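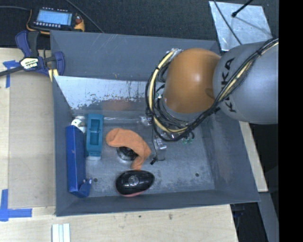
4. Working alongside the bin cell

This section is for pickers and shift leads. It replaces the two-page handout from February, which promised that the cell would "free up your time." Read steps 1 to 7 before you plan a shift around that promise.

4.1 Starting a shift

1. Check that the bin is clamped to the table. If it moves when you push it, tighten the clamp and tell the shift lead.

2. Look over the cables along the arm. Report any that rub or hang lower than they did yesterday.

3. Load mixed stock into the bin, up to 40 items. Keep clear packaging away from the walls where you can.

4. Put the handheld controller where you can reach it without leaning across the table.

5. Select the Zindance program and set the speed to 50 percent. The sales sheet quotes full speed. We have not had a full-speed shift without a jam.

6. Step back, close the gate and press Start.

7. Write down every stop in the log, including the ones you clear in a few seconds.

CAUTION: Never reach into the bin while the program is paused. Paused does not mean off. Switch the cell off at the main switch first.

Note: Clear plastic, soft fabric and glossy black items cause most missed picks. After three misses on the same item, switch off, take it out and pack it by hand.

4.2 What changes in your job

The cell was bought to take over picking from mixed bins. In practice one person still loads, watches and clears it. Ramesh Sengar logged 13 stops in his first shift, and none of them showed up in the supplier's report – the software only records faults.

Watching the cell counts as work. Do not accept a second station while you are assigned to it, whatever the rota says. Hand-picking targets do not apply during that time.

Claims about hours saved should be checked against the paper log. Hadiza Amadi keeps the binder at the Zitwood desk and will copy pages for anyone who asks. The target of 200 picks an hour is under review until she has a full month of entries.

For restarting after a power loss, go to section 5.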